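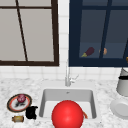

I clean my kitchen windows twice a year, and June is my favorite time for it! Skip the hot midday sun or the soap dries before you can wipe it. Dark frames like the brown one and the navy one show every drip, so wring that sponge out well.

Step 1: Mix 2 cups of warm water with a splash of vinegar and a tiny drop of dish soap. Wipe each pane top to bottom.
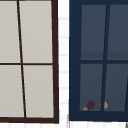
Step 2: Buff with a dry cotton cloth (old T-shirts are great), corners last.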